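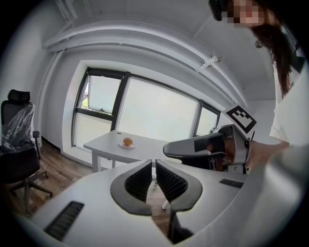

More gardeners should be putting garlic in the ground before winter, according to Pekska, the seed and bulb growers' group, which backed the new Retville planting program this morning and said it had been asking for something like it since the first beds went in. Spring is too late for a decent bulb in our climate, the group added, and most beginners only find that out once.

RETVILLE, May 8, 2025 - Atberg Garden Supply opens sign-up today for its fall garlic and shallot program. 400 places. First come, first served. Bulbs ship in fall, planting guide goes out ahead of them, harvest the following summer.

What members get. One box of seed garlic, hardneck and softneck, enough for a 4 by 8 foot bed with a little left over. One bag of shallot sets. A printed planting calendar for the Retville area. Row labels. Email reminders when it's time to mulch, feed, cut scapes and pull.

The cost is $60 per household, shipping included. Pick up at the Atberg store and it's $13 less. Schools and community plots pay the pickup price either way, just put the plot name on the form.

Last year's trial was smaller and filled up fast. 381 households planted. Results mixed, as expected. Hardneck did well nearly everywhere. Softneck was patchy in the low-lying yards near the river, where water sat on the beds for much of the winter. This year's guide has a full page on drainage and raised rows becuase of that. Growers on heavy clay should read it before they order.

Varieties. The main hardneck is Šindelář, a purple-striped type with big cloves and a strong taste raw, milder once roasted. Five or six cloves to a bulb. Peels easy. Keeps to midwinter, not much longer, so eat it first. The softneck is a plain white one, smaller cloves, more of them, good for braiding and keeps till spring if it's cured right. Shallots are a red-skinned kind. Substitutions only if a crop fails, and members will hear about it by email before anything ships.

Planting, the short version. Break the bulb up the same day you plant. Leave the skins on. Flat end down, two inches deep, six inches apart, a foot between rows. Shallots go shallower, with the tip just under the surface. Water in. Wait for the ground to get cold, then mulch with straw or shredded leaves, four inches or so. In most Retville yards that means mulch is on by early December. Green tips poking through before then are fine, leave them be.

In spring pull the mulch back a bit, feed once when growth starts and again a few weeks on. Keep the weeds out, garlic hates company. Scapes come up curly on the hardneck. Cut them when they make one full loop and use them like green onions. Stop watering when the lower leaves go brown. Lift when half the leaves have turned. Don't yank, use a fork.

Curing: somewhere airy, out of the sun, three weeks. Garage is OK if the door gets opened. Trim roots and tops after, not before. Save the biggest bulbs for replanting and there's no need to buy seed garlic next year. Atberg knows this and is fine with it.

A few things members asked after the trial, answered here so the phone line stays clear. Yes, containers work, 10 inches deep at least, and move them against a wall in hard cold. No, grocery store garlic isn't a good swap, a lot of it is treated to stop sprouting and may not suit the area. Yes, it can follow tomatoes or beans. Don't follow onions or last year's garlic, give that bed a three year rest. Rabbits mostly leave it alone. Deer too, mostly.

Sign-up is at the Atberg store counter or through the garlic page on the store website. One box per household for now. If there are places left when summer ends the limit comes off. Orders can be canceled for a full refund up to the day boxes are packed. After that, no refunds, but a box can be passed on to a neighbor, just tell the counter so the reminders go to the right adress.

About Atberg Garden Supply
Atberg Garden Supply sells seed, bulbs, soil and tools to home gardeners in and near Retville. Store and greenhouse on one site. Open all year, shorter hours in winter.

Media contact: press desk, Atberg Garden Supply, Retville. Variety notes and the planting calendar available on request.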